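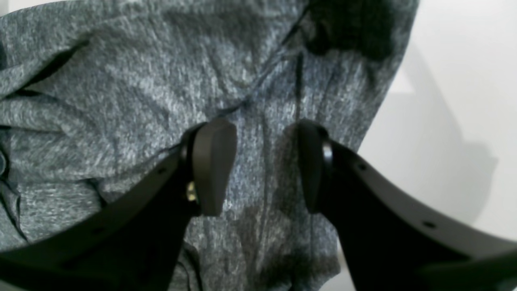
Slide 1: Title and hello

Good afternoon. Say name, say Stumilthorpe, thank Wendy Ackroyd for the invitation.

Talk is called "Showing It Once, Showing It Again." It covers teaching an arm to handle clothes by demonstration. Fifteen minutes, then questions. If the clicker fails, Derek has the laptop.

The slide stays up while people sit down. Gray heathered cloth, two open fingers, the view from the wrist. Leave it there through the first minute. The policy gets this view plus one from overhead, and I want people looking at it while I talk about why cloth is hard.

Slide 2: Why cloth

A mug is the same shape every time you pick it up. A T-shirt is a different shape every time you put it down. You can't write a rule that says "grab here," so we show the arm what to do and let it learn from that.

Go back to the title slide for a second. Point to the thin seam line running down toward the gap between the pads. A person would use a seam like that to work out which way the shirt is lying. Then point to the darker patch near the top. Could be damp, could be shadow. I can't tell from the picture and neither can the model. Pause here.

Slide 3: Two ways to show a task

By hand: you turn off the position hold, take the arm by the wrist and move it through the job. Feels natural. Good for wiping, pushing, placing. The trouble is that your own hands and sleeves end up in the overhead view, and the arm will never see those when it runs alone.

By remote control: you sit to one side with a smaller leader arm and the big arm copies you. Takes longer to learn. The camera views stay clean. You also lose your sense of touch, so you have to watch how the cloth moves to know if you have hold of it.

We started with the first and moved to the second. Kieran Sedgwick still prefers the first for anything with a hard stop, like closing a drawer. Don't get drawn into that argument during the talk.

Slide 4: The task

Read it out as written on the slide: pick up one garment from the white table, shake it out, lay it flat, fold it in half.

Four steps. Most of what we learned came from the first one, so that's most of the talk.

Slide 5: What a good demonstration looks like

-- Open the fingers before you come down, and come down open.
-- Stop just above the cloth. Hold still for a beat. Then go in.
-- Pinch a ridge if there is one. On a flat area, push the pads in a little so the cloth bunches up between them.
-- Lift straight up for a hand's width before you go sideways.
-- If you miss, open up and try again. Keep recording.

Say more on the second one. New operators go straight in. When they do, the part where the choice gets made lasts a blink, and the model has almost nothing to learn from. The short hold gives it a clear view of where the pads are and what is under them.

Say more on the last one too. We used to throw out every recording with a miss in it. The arm learned to pick up cloth and had no idea what to do after closing on nothing. It would carry nothing across the table and fold it. (This usually gets a laugh. Wait.)

Slide 6: How many

200 demonstrations for the pick. Joanne Staniforth and Murray Sutcliffe did them between them, using the leader arm, with 13 garments in rotation. We threw each garment back on the table in a heap between takes. Murray got too neat about it after lunch, so Joanne took over the throwing.

Two operators was a choice. With one, the model picks up that person's habits. With a larger group, the styles pull against each other and the arm hesitates halfway down.

Slide 7: What went wrong

Gray on white was fine. White on white was poor, and we ended up putting a colored sheet on the table for those.

Thick hems slid out of the pads. We changed the pads and had to record part of the set again. If anyone is planning a project like this, settle on your fingers first. I would say that twice.

Long sleeves got caught under the other half of the garment during the lift. Still an open problem.

Slide 8: Running it

Play the clip from the Haworth room. No sound. Talk over it.

Things to point out: it stops above the cloth the way Joanne does. It tries again after a miss. The fold is crooked. Say so before someone else does.

Slide 9: What's next

The Nimville site wants towels, starting in December. Towels should be easier to fold and harder to pick, with all that flat area. We'll have one leader arm there and one at Sestthorpe, same recording rules at both.

Slide 10: Questions

Likely ones:

Why not use video of people folding? We tried it for the fold. It helped a bit with the order of steps. It didn't help with the pick, where the exact position of the fingers matters most.

How long to train an operator? An afternoon to get comfortable. A few more sessions before we keep the recordings.

Can it do socks? No.

Leave contact slide up. Collect the adapter from the lectern.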